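Gripper release fault: frequently asked questions

Which cells are affected?
All Jandholm and Restalholm table cells running Pillivex gripper firmware 8. Older versions do not show the fault.

What goes wrong?
The fingers stay closed after a release command. The controller logs code 139 and the arm carries on to its next position with the item still held.

How often does it happen?
We logged 12 cases in 2,624 cycles at Jandholm. Most came on moves into or out of a basket.

Can I clear the code and restart?
No. Press the stop, isolate the arm and check the fingers by hand first. A restart with the fingers closed can throw the item.

Are utility knives still allowed in the sort set?
Only with the blade fully drawn in and locked. Check each one before the cell is armed.
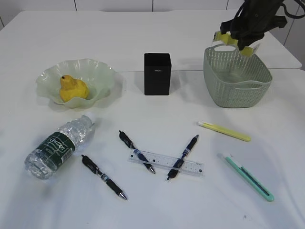
Zwane asks whether the knives should come out of the set altogether until the firmware is replaced, as a locked slider can still work loose if the item is dropped. We agree for unattended runs, and the set list will change in February. Attended runs may keep them.

Where do I report a new case?
Send the controller log to the Restalholm desk before you reset the cell.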